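Hausbesuch bei Pronura, offene Tür im Juni, ich bin zu spät dran und das Treppenhaus riecht nach Kaffee. Der Projektleiter wartet schon oben. Jacke noch an, er auch. "Wir fangen gleich mit dem Greifer an, reden können wir nebenher."

Also nebenher. Das Projekt heißt Hurketti, läuft seit 2 Jahren. Ziel: ein Assistenzarm, der Kleinkram aufräumt. Warum Kleinkram? "Weil da alle scheitern. Eine Kiste heben kann jeder Arm. Ein Armband nicht." Er sagt das schnell, hat er wohl schon öfter gesagt heute.

Gezeigt wird von Hand. Man führt das Gerät selber, drückt zu, lässt los, das System soll später daraus lernen. Etwa 100 Durchgänge pro Gegenstand, dann wird gewechselt. Langweilig? "Nach dem dritten Kaffee gehts."

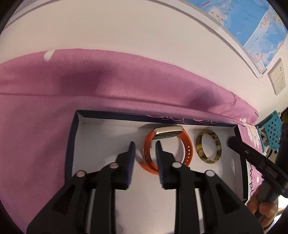 Die Greiffinger an der orangen Schlaufe der Smartwatch, rechts daneben der Armreif.

Uhren mag er nicht besonders. "Das Silikon klebt an den Fingern, und wenn man zu tief ansetzt, dreht sich das ganze Ding weg." Bei Armreifen sei es die Rundung. Lösung? Achselzucken. Andere Polster, weniger Druck, Geduld. Die Polster liefert Hutsuliak, die nächste Lieferung steht noch aus.

Eine Besucherin will wissen, ob das auch mit Brillen geht. "Mit manchen." Gelächter, er bleibt ernst. 33 Gegenstände stehen auf der Liste, Brillen ziemlich weit unten. Socken noch weiter.

Und der eigentliche Roboter? Heißt Farine, wird heute nicht vorgeführt. "Der ist in der Werkstatt, Schultergelenk." Ärgerlich fürs Publikum, gibt er zu, aber ihm sei die Handarbeit sowieso wichtiger. "Was wir hier schlampig vormachen, macht der Arm nacher genauso schlampig."

Letzte Frage, er schaut schon zur Tür, die nächste Gruppe kommt rauf. Wann kommt das in die Wohnungen? "Fragen Sie mich in 2 Jahren." Dann ist er weg, ich hab meinen Schirm oben vergessen und geh nochmal rauf.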